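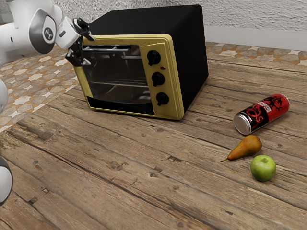

I'd been meaning to talk to Hacer Yazıcı ever since a friend handed me a slice of her sour cherry loaf at a birthday party and I ate it standing up in the hall with my coat still on. She bakes from her flat in Garncombe, two floors above a shoe repair place, and sells most of it on Saturday mornings to people who have worked out when to ring the bell.

"I don't call it a business," she told me when we finally sat down. "My sister calls it a business. I call it too many tins."

She grew up with a mother who didn't measure anything. A tea glass of this, a handful of that, and if you asked how long something should stay in, the answer was always the same: until it smells right. Hacer found this maddening as a girl and says she does exactly the same thing now, which made us both laugh. She does keep a notebook, though, a fat one with an elastic band round it, and she let me leaf through while she made tea. Half of it is in Turkish, half in English, and one page just says MORE SALT in capitals.

I asked what people get wrong when they bake in a small kitchen (I was asking for myself, obviously!).

"They make the recipe for a big family and then wonder why the middle is raw. Make half. Use a smaller tin. And leave the door alone, please. My husband opens the door every two minutes like he's waiting for a bus."

We got on to flour, as you do. She buys hers from the mill at Notside, a long bus ride with a shopping trolley, and has been going there for 11 years. She tried a cheaper one last winter and went straight back. "It was fine," she said, in the tone people use when something wasn't fine at all.

The bit I'd really come for was the loaf. She won't give out the whole recipe, but I did get this much: the cherries are soaked overnight in black tea, they're tossed in flour before they go in, and the loaf has to sit wrapped up for a day before anybody cuts it. I said I couldn't possibly wait a day. "Then make two," she said. "One for waiting, one for you."

Has it ever gone badly? Oh yes. There was a wedding order, 3 tiers, promised to Lindsay McKinnon's daughter, and the top one slid off in the back of the car on the hill out of Garncombe. Hacer scooped it up, cut the good part into squares and put them on a plate with icing sugar. "Lindsay said they went first. Maybe she was being kind. I didn't ask."

She's thinking of teaching a few people this spring, up to 4 at a time, round her own table. No website, no forms. "They can ring the bell," she said, wrapping something in foil and pushing it across to me. It was the end of a walnut loaf, and I'd finished it before my bus came.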